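Robot club is folding laundry this fall, and I couldn't be happier
10 November 2018

If you walked past the shop wing at Pisow High after school this week and heard a bunch of teenagers groaning over a piece of cloth, that was us. I'm one of the parents who helps out with the robotics club, and I promised I'd write something for the school news page before the fall open house. So here goes!

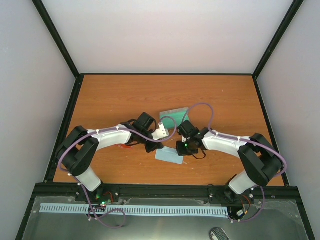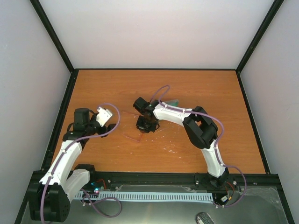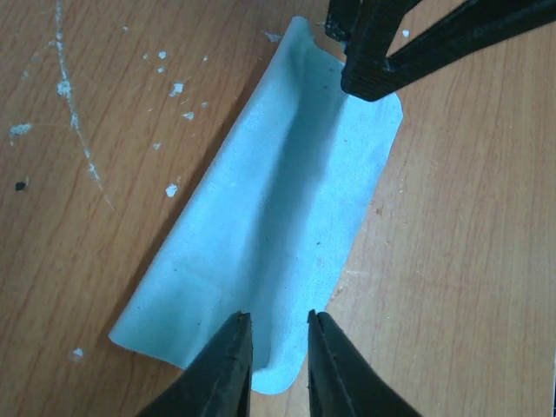
The club has 37 kids signed up this year, a record for us, and they voted to spend the season on cloth. Last year was all about stacking blocks, and a block is a pretty polite thing to pick up. It stays the shape you left it. A towel or a washcloth slides, bunches up and hides its own corners, and the two arms have to work as a pair without bumping elbows. One of our freshmen told me it was like trying to make a bed wearing oven mitts, and I've been stealing that line ever since.

We named the project Skuvari. There was a long argument about the name (Urnico came in second and got handed to the scoring program as a consolation prize), and I stayed out of it.

Most afternoons go like this. One group plans the moves, another group runs them, and a third group scores each try on a scale of one to five. A fold gets a five if the edges line up and the cloth hasn't wandered across the table. The scorers are brutal. I've seen them take a point off for a corner I thought looked great — I would be proud to have it in my own linen closet. The kids also write up every try in a shared notebook, including the ones they'd like to forget, and the older students are strict with the younger ones about that.

Money is always the next question people ask me. The Steinarsdóttir Fund gave the club a $3000 grant in April, and that's paying for spare parts, replacement cables and bus fare to the regional meet. We're still short on practice fabric, so if you have old dish towels or washcloths, clean please, drop them in the bin outside the main office. Plain colors are best. The seams on the fancy ones make the scorers argue even more.

The regional meet gives each team 40 minutes at the table, with a written report due ahead of time. You need 75 points to get to the final round. We've never made it that far, but I have a good feeling about this bunch, and I've told them so more often than they'd like.

The open house runs right after the band concert, and the shop will be open until the building closes. Come on by and ask the kids anything — they love explaining it. Snacks are on the table by the door, and please use the side entrance, the front steps are still being fixed.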